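## 5 Was schiefgelaufen ist: der verschwundene Ball

Diesen Abschnitt wollte ich erst weglassen, ganz ehrlich gesagt. Kwan-ho Kuo hat mich überredet, ihn doch zu schreiben, und inzwischen finde ich ihn fast nützlicher als die Ergebnistabellen davor. Es geht um den Fehler, der uns fast den ganzen Juli gekostet hat und den wir intern nur den »Rinnenfehler« nennen.

### 5.1 Wie wir es gemerkt haben

Zur Erinnerung: Die Aufgabe klingt harmlos. Ein kleiner weißer Ball liegt auf der Platte, daneben eine lange, schmale Schale. Die linke Hand hält oder dreht die Schale, die rechte nimmt den Ball und legt ihn hinein. Wir haben das mit Handgreifern vorgemacht, die Demonstrationen durch unsere Pipeline geschickt (sie heißt Drokari, siehe Abschnitt 3) und daraus die Steuerung für den Zweiarmaufbau in Pillutville gelernt.

Im ersten Test lief alles prima - bis der rechte Arm zum ersten Mal neben den Ball griff und trotzdem seelenruhig weitermachte. Er schloss die Backen, hob ab, fuhr zur Schale, öffnete und meldete Erfolg. In den Backen war nichts! Der Ball lag noch genau da, wo er vorher gelegen hatte. Phong Đinh saß neben mir und meinte nur, der Arm sei eben Optimist.

Wir haben dann 75 Durchläufe aufgezeichnet und von Hand ausgewertet. In 15 davon kam es zu so einem Leergriff mit falscher Erfolgsmeldung. In zwei weiteren wurde es unangenehmer: Da drückte der linke Greifer so fest gegen das Ende der Schale, dass sie über die Kante geschoben wurde und der Arm hinterherfuhr. Verletzt wurde niemand, aber Guilan Song stand beim zweiten Mal näher dran, als mir lieb war, und hat den Not-Halt gedrückt. Seitdem gilt bei uns eine Sperrzone, solange die Arme Strom haben, auch im Leerlauf.

### 5.2 Die falsche Spur

Natürlich haben wir zuerst die Hardware verdächtigt. Ich war mir sicher, dass die Backen am rechten Arm verzogen sind (waren sie nicht), und Ka-ming Hung hat einen ganzen Nachmittag lang die Kalibrierung wiederholt, mit praktisch demselben Ergebnis wie vorher. Danach kam die Beleuchtung dran. Weißer Ball, weiße Schale, helle Platte - das ist für die Bildverarbeitung wirklich kein Geschenk, und ein bisschen hat ein dunklerer Untergrund auch geholfen. Die Leergriffe wurden seltener, aber die falschen Erfolgsmeldungen blieben.

Erst als Ngan-ling Yau vorschlug, wir sollten doch mal die Demonstrationen selbst anschauen und nicht immer nur den Roboter, kamen wir weiter. Abbildung 4 zeigt einen Moment aus dem Vormachen, und zwar die Phase, um die sich alles dreht: Beide Greifer sind schon an Ort und Stelle, der Ball liegt noch frei zwischen der Schale und dem rechten Greifer. 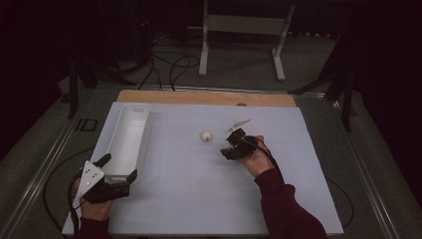
**Abbildung 4:** Vormachen der Aufgabe mit zwei Handgreifern. Links der Greifer mit offenen Fingern am Ende der Schale, rechts der zweite neben dem Ball.

Genau in dieser Phase steckten zwei Probleme. Erstens hatten wir den Zeitstempel des rechten Greifers falsch zugeordnet. Die Aufzeichnung lief um 5 Bilder versetzt, sodass das Schließen der Backen im Datensatz früher auftauchte als in Wirklichkeit. Der Arm lernte also brav, neben dem Ball zuzugreifen. Zweitens - und das ist der peinlichere Teil - hatten wir den Erfolg allein an der Bewegung festgemacht: zugegriffen, zur Schale gefahren, geöffnet, fertig. Ob der Ball dabei war, hat der Code nie gefragt. Das Modul dafür, Trurnine, habe ich selbst geschrieben, also geht die Beschwerde bitte an mich.

Beim linken Arm lag die Sache etwas anders. Dort fehlte schlicht eine Kraftgrenze. Beim Vormachen spürt man ja, wann die Schale nachgibt, und hört von allein auf zu drücken. Aufgezeichnet wird davon bei uns aber nichts, nur Lage und Öffnungsweite.

### 5.3 Was wir geändert haben

Die Zeitstempel werden jetzt vor jeder Sitzung abgeglichen, und die Erfolgsprüfung vergleicht die tatsächliche Öffnung der geschlossenen Backen mit dem Balldurchmesser. Liegt sie darunter, bricht der Arm ab und fährt zurück. Für links gibt es eine feste Kraftgrenze, die unabhängig vom gelernten Modell greift. Mit diesem Stand haben wir die Messungen in Abschnitt 6 komplett neu aufgenommen; die alten Werte sind dort nirgends mehr enthalten.

Offen bleibt, was passiert, wenn der Ball erst unterwegs herausrutscht. Die Prüfung läuft bisher nur einmal, direkt nach dem Zugreifen, und für eine laufende Überwachung ist unsere Messung der Öffnungsweite noch zu verrauscht.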